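Laurier Arsenault
@laurierarsenault

1/ Spent part of the afternoon sorting out the toy corner at Falwood. A few notes in case they help anyone else with a shared play space and not much storage.

2/ We started with everything out on the floor. I don't recommend it if you only have an hour. It does show you how much is broken though. 14 pieces went straight in the bin.

3/ The old system was one deep box. Children tipped it out to get at whatever was at the bottom, then walked off. Shallow bins on shelves are better for this age. They can see what's in there and take one thing.

4/ Tall shelves don't suit us. Anything above a child's shoulder gets climbed for.

5/ Labels: I've stopped doing words for the under-fives. A drawing of what goes in the bin, taped to the front. It peels off after a couple of months and you do another one.

6/ Small loose shapes are the hard part. Stars and so on turn up in coat pockets, under the radiator, in the sink. They now have a bin to themselves and they come out on a table, never on the carpet.

7/ Danladi asked if we wash them. Yes – warm water, washing-up liquid, 25 minutes on a towel, then turn them over. Wooden ones get a damp cloth only.

8/ Someone else asked about puzzles with missing bits. If it's 2 pieces or fewer I keep it and tell the children. More than that and it goes in the craft drawer for drawing round.

9/ We did look at buying a proper unit with lids. The lids would be lost by September. Open bins are fine, and you can see from the door which ones need emptying.

10/ Plain tabletop helps more than I expected. On the old patterned cloth the little pieces disappeared and we missed half of them at tidy-up. On white the bright ones show up straight away, so the last sweep takes 5 minutes.

11/ Table with the shapes out, a yellow star up at the tip of the black gripper or just beneath it, and the storage in the corner behind.
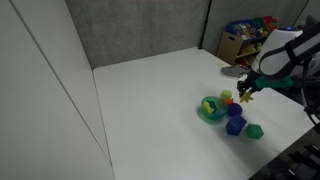
12/ Still to do: dressing-up clothes. They are in three bags in the hall and I have no plan for them yet. If you've found hooks that stay on a painted wall, tell me which ones.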